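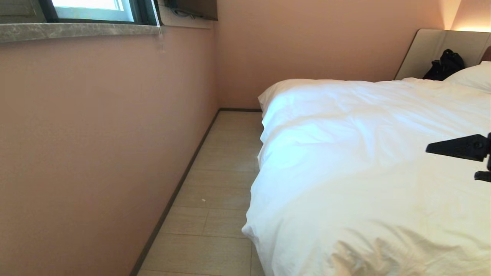

About the Allbridge Retired Employees Association

Most clubs for retired people describe themselves as a family. We have read a good many of those pages and we don't quite believe them, so we will try to say what Allbridge is without using the word again.

Allbridge is an association of people who used to work for the Allbridge city schools, the county library, and the public works department. We have 872 names on the roll. That number looks better than it should. It includes people who paid one year of dues, came to a lunch, and were never seen again, and it includes members who have moved out of state and keep up their dues out of habit. On a good day, a fraction of that roll shows up.

How it started

The usual story is that the association grew out of the friendships among a handful of school secretaries and bus drivers. That may be partly true. The early minutes, what we have of them, are mostly about the dental plan. The district had changed the retiree coverage with little notice, and a few people wanted to know who had approved it and whether it could be changed back. It could not. They kept meeting anyway, first in the back room at Vokus, the diner on Marty Street, and later in the library annex.

The library people were let in a few years afterward, and public works after that. There was an argument each time. The minutes of both arguments are in the annex and any member may read them.

What we do

We hold a lunch meeting every month except July and August. It begins at noon and is supposed to end by 1:30. There is usually a speaker. We have stopped inviting speakers who are selling something, after a run of talks on annuities and hearing aids that were billed as "educational." If you want to talk to us about reverse mortgages, please don't write in.

We read the pension board's reports and send two members to its open sessions. They take notes and the notes are mailed out. We don't claim this has changed any decision of the board. It has meant that members hear about changes before the letter comes, and on one occasion our people caught a mistake in the survivor benefit table, which the board corrected in the next printing.

We give a small grant each April to somebody starting work in one of the three departments. The grant is called the Tikia Fund, after the street where the old bus garage stood. It pays for work boots, a certification fee, classroom supplies, that sort of thing. We used to call it a scholarship, but it was never large enough to deserve that.

There is also a phone list. Members who live alone can ask for a call in the morning, and if they don't pick up, a second member goes to the door. Of everything we do, we have the fewest doubts about this.

What we don't do

We don't endorse candidates, though some will say in their mailings that we did. We don't sell insurance, and we have no "preferred partner" for travel, prescriptions, or anything else. Several companies have offered us money for the mailing list. The bylaws say no, and it takes a two-thirds vote to change them.

We don't offer legal or tax advice. Plenty of it is given out at lunch, and you should check it with someone qualified.

Who can join

Anyone who retired from one of the three departments with at least 6 years of service, and the husband, wife, or partner of a member who has died. Dues are $30 a year. Lunch is $7 and you pay at the door. There is no life membership. We had one, and it nearly emptied the account.

You may come to one lunch before you decide. We would suggest it. Some people find the business part of the meeting very long, and it's better to know that before you write a check.

Getting in touch

Write to the association at the library annex, or leave a message on the office line. Messages are picked up in the mornings. If you are a member and your address has changed, please tell us as well as the pension office. They don't pass it along.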